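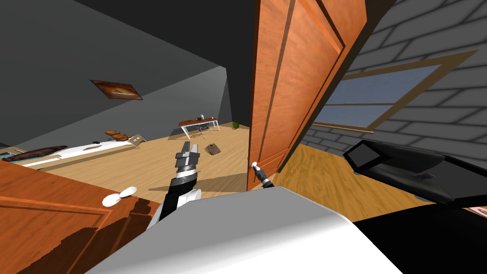 3월
글·정리 베르나르두 모라이스

집안일 하는 기계 얘기를 이 갤러리에 올리기 시작하고부터 제일 많이 받는 질문이 "그래서 이제 설거지는 하나요?"예요. 저도 궁금해요, 진짜로! 저는 로봇 만드는 사람이 아니고 원래 가게 집기 고치고 선반 다는 일을 하던 사람이라, 기계가 뭘 잘하고 뭘 못하는지 볼 때도 자꾸 손 쓰는 사람 눈으로 보게 되더라고요. 이번 편 주제는 문입니다. 설거지 기대하신 분들께는 죄송하지만, 부엌까지 가려면 일단 문부터 지나야 하잖아요.

이번에는 시뮬레이션 화면이에요. 컴퓨터로 그린 침실이고, 로봇의 오른팔 끝이 하얀 문손잡이에 딱 닿아 있는 순간입니다. 왼팔은 집게를 벌린 채로 올라와 있고요.

저는 이 오른팔 끝을 한참 봤어요. 가늘고 어두운 원통 모양인데, 손잡이는 작고 동그랗고... 사람이라면 아무 생각 없이 손바닥으로 감싸 쥐었을 거예요. 우리 손은 손잡이가 조금 뻑뻑해도 알아서 더 세게 쥐고, 미끄러우면 손가락 위치를 슬쩍 바꾸고, 그래도 안 되면 어깨로 밀죠(저만 그런가요). 닿는 것하고 돌리는 것하고 당기는 것이 사람한테는 한 동작인데 기계한테는 다 따로 배워야 하는 일이에요. 현장에서 손잡이 교체를 꽤 해본 입장에서 말하자면 동그란 손잡이는 사람한테도 그렇게 친절한 물건이 아니에요. 장 본 봉투를 양손에 들고 있으면 팔꿈치로는 절대 못 돌리거든요. 레버형이면 툭 누르고 들어가는데 말이죠.

그리고 이 문은 이미 열려 있어요. 그러면 쉬운 거 아니냐고 하시는데, 저는 열린 문이 더 골치 아프다고 생각해요. 닫힌 문은 늘 같은 자리에 있잖아요. 열린 문은 반쯤 열렸는지, 활짝 열렸는지, 바람에 조금씩 움직이는지에 따라 손잡이 위치가 매번 달라져요. 게다가 문짝이 넓으니까 잡고 당기면 자기 몸이 길을 막아요. 한 발 물러나면서 당겨야 하고, 물러나다 보면 뒤에 뭐가 있는지도 알아야 하고요. 왼쪽 앞에는 나무 수납장도 하나 있으니까, 저 같으면 옆구리부터 신경 쓰였을 거예요.

집게 얘기도 해볼게요. 손가락이 두 개예요. 두꺼운 블록처럼 생겼고 서로 마주 보고 있죠. 저는 처음에 이걸 보고 "아니, 손가락 두 개로 무슨 집안일을 해" 했는데, 그날 저녁에 집에서 엄지하고 검지만 써서 한번 살아봤어요. 컵 들기, 됩니다. 양말 줍기, 잘돼요. 서랍 열기도 손잡이만 튀어나와 있으면 되고요. 우유 뚜껑 돌려 따기에서 막혔어요. 한 손으로 잡고 한 손으로 돌리는데 우유갑이 자꾸 같이 돌아가는 거예요. 이불 개기는 시작은 했는데 끝을 못 냈습니다. 네 귀퉁이를 잡아야 하는데 양손을 다 써도 한 번에 두 군데밖에 못 잡으니까, 한쪽을 잡으러 가면 다른 쪽이 흘러내리고, 아내는 옆에서 뭐 하냐고 묻고. 결국 그냥 제 손가락 다 써서 갰어요.

그래서 침대 쪽도 눈이 가더라고요. 하얀 침대 위에 진한 갈색 담요가 걸쳐 있고 베개도 보이는데, 만약 저한테 이 방을 치우라고 하면 저는 담요부터 잡을 것 같거든요. 기계한테 시키면 순서가 반대일 거예요. 바닥에 있는 초록색 공이 제일 만만하죠. 모양이 안 변하니까! 담요는 잡을 때마다 다른 물건이 돼요. 일리디우 삼파이우라고, 브레누사르에서 시뮬레이션 쪽 일을 하는 친구가 있는데 이 친구 표현으로는 천은 "매번 처음 만나는 사람"이래요. 이 말이 마음에 들어서 제 수첩에 적어뒀어요.

일리디우하고는 문 얘기로 통화를 길게 했어요. 브레누사르에서 쓰는 연습용 환경 이름이 파리타흐(Faritach)인데, 거기서 문 여닫기만 1440번을 돌려봤대요. 저는 숫자를 듣고 와 많이 했네 했더니 컴퓨터 안에서는 별로 많은 것도 아니라고 하더라고요. 재미있는 건 그중에 자기가 직접 눈으로 다시 돌려본 게 39번이라는 거예요. 나머지는 성공인지 실패인지 기록만 보고 넘어간대요. 그 39번을 왜 봤냐고 물으니까 기록에는 성공이라고 되어 있는데 뭔가 찜찜한 것들이었답니다. 문은 열렸는데 손잡이를 안 잡고 문 모서리를 밀어서 열었다든가, 그런 거요. 저는 그 얘기 듣고 웃었어요. 우리 조카도 딱 그렇게 열거든요.

근데 곰곰이 생각해 보면 이게 꽤 중요한 얘기 같아요. 결과만 보면 문이 열렸으니 된 거죠. 그런데 가게 문을 매일 모서리로 밀어서 열면 몇 달 안 가서 칠이 벗겨지고 경첩이 처져요. 제가 고치러 다니는 문들이 대부분 그렇게 망가진 문이에요. 손잡이가 멀쩡한데 문이 상한 집, 정말 많습니다. 기계가 집에 들어오면 저 같은 사람 일이 줄어들까요, 늘어날까요? 저는 당분간은 늘어난다에 겁니다 ㅎㅎ

컴퓨터 안에서 잘되는 거하고 진짜 집에서 잘되는 거 사이의 거리도 물어봤어요. 일리디우가 제일 먼저 꺼낸 건 마찰이었어요. 진짜 손잡이는 여름하고 겨울이 다르고, 누가 핸드크림 바르고 만지면 또 다르고, 나사가 반 바퀴 풀려 있으면 돌리는 느낌이 아예 딴판이래요. 나사 얘기는 제가 더 잘 알죠. 제가 본 집들 중에 손잡이 나사가 전부 제대로 조여져 있는 집은 거의 없었어요. 다들 덜렁거리는 손잡이에 맞춰서 자기 손버릇을 바꾸고 살아요. 그러다 손님이 오면 "아, 그거 살짝 들면서 돌려야 돼" 하고 외치잖아요. 기계한테는 누가 그걸 외쳐 주나요.

매장 쪽은 사정이 좀 달라요. 코르데이루라는 동네 철물점에 제가 자주 가는데, 거기 창고 문은 밀기만 하면 되는 문이에요. 손잡이 자체가 없어요. 상자 들고 다니는 사람이 많으니까 애초에 손이 필요 없게 만든 거죠. 그런 데라면 바퀴 달린 기계도 금방 다닐 수 있을 것 같아요. 선반 칸 높이도 일정하고, 상자 크기도 몇 가지로 정해져 있고, 통로에 담요가 떨어져 있을 일도 없고요. 그래서 저는 집보다 가게 창고가 먼저라고 봅니다. 계산대 옆 진열은 또 다른 얘기예요. 손님들이 물건을 집었다가 엉뚱한 데 놓고 가니까요. 나사 칸에 들어가 있는 껌을 찾아내는 건 아직 코르데이루 주인아저씨가 최고입니다.

참, 케덱스(Kedex) 서랍 레일 쓰시는 분들이 댓글에 많던데, 이런 집게로 서랍을 당길 수 있냐는 질문이 있었어요. 제가 직접 시켜본 적은 없어서 모르겠어요. 다만 제 엄지 검지 실험에서는 끝까지 닫을 때 마지막에 살짝 걸리는 느낌 때문에 두 번 밀게 되더라고요. 손잡이 모양도 많이 탈 것 같아요. 화면 왼쪽 아래 수납장에 달린 손잡이는 둥근 덩어리 두 개가 가운데서 이어진 모양인데, 저라면 가운데를 잡을지 한쪽을 걸어서 당길지 잠깐 고민했을 거예요. 예쁜 손잡이가 꼭 잡기 좋은 손잡이는 아니더라고요. 제가 달아드린 것 중에도 반품된 게 좀 있어요.

지금까지 본 걸로 제 점수를 매겨보면요. 단단하고 작은 물건 바닥에서 줍기는 맡겨볼 만하다. 미는 문은 맡겨볼 만하다. 동그란 손잡이 달린 문은 옆에 사람이 서 있을 때만. 이불은 아직 제가 갭니다. 설거지는 저희 집 냄비가 너무 무거워서 사람도 힘들어해요, 이건 기계 탓이 아니네요.

다음 편은 서랍하고 빨래 중에서 고민 중이에요. 보고 싶은 쪽을 댓글에 남겨주세요. 그리고 집에 유난히 까다로운 문이 있는 분들은 여는 법도 같이 적어주시면 좋겠어요. "들면서 왼쪽으로 두 번" 같은 거요! 일리디우한테 모아서 보내주기로 했거든요. 저희 집 욕실 문은 이미 보냈습니다. 발로 아래쪽을 살짝 누르면서 당겨야 열려요.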